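I've been calling it the garage project for so long that my family still thinks it lives in my garage. It moved out in April, when the second arm came and I ran out of floor. These days it takes up a corner of Jinside, a shared workshop above a tile store, where 65 bucks a month gets you a bench, a key and a lot of free opinions.

The job I picked for it sounds so small when I say it out loud. Two arms, one table, a tennis ball and a bin. That's it! 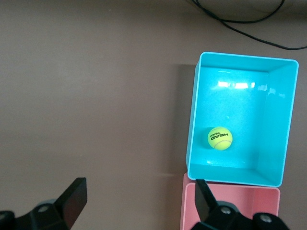
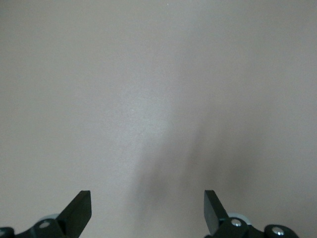
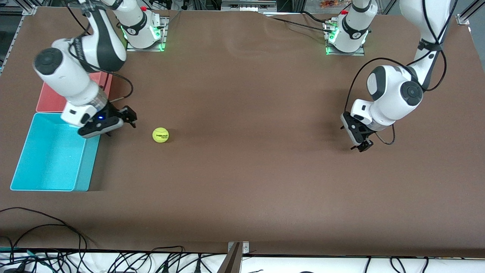 My first mistake was buying for the arms and forgetting everything else. I had a budget of 4,000 dollars for the table, the frame, the wiring and the computer, and I blew through a scary chunk of it on aluminum and brackets before I'd bought a single decent cable. Then I bought cheap cable. Don't do that. One of them gave me a fault that only showed up when the shoulder swung past a certain point, and I spent two weeks blaming my own code (which, to be fair, had plenty wrong with it too).

The person who got me out of that hole was Ladi Mohammed, who has the bench by the window and fixes amplifiers. Ladi wiggled one connector, said "well, there's your trouble," and went back to soldering. I bought lunch.

After that came the software, and I have to confess I'd pictured this part as the fun part. I call my control program Hodetti, after the street I grew up on, and for a good while all Hodetti could do was reach for a spot a couple of inches from where the ball was. A ball is a mean thing to practice on! Touch it a hair off center and it's gone, and then you're down on your knees under somebody's drill press. I moved the speed down, then down again, until each grab took so long I could go rinse out my mug and come back in time for the end.

By fall I was keeping a notebook. My first full run was 300 tries, spread over a lot of evenings, and 127 of them were good. I was thrilled. My brother asked if I'd be thrilled with a toaster that worked like that, and I told him to go build a toaster.

The big jump came from something dull: I redid the calibration every time I powered up, even when I was sure nothing had moved. Something had always moved. The building shakes when trucks unload downstairs, and I lean on things.

Next I want both arms working together, one passing the ball to the other in midair. Ladi has already bet me a pizza that it won't happen before the lease is up, and I've started rewriting the timing code.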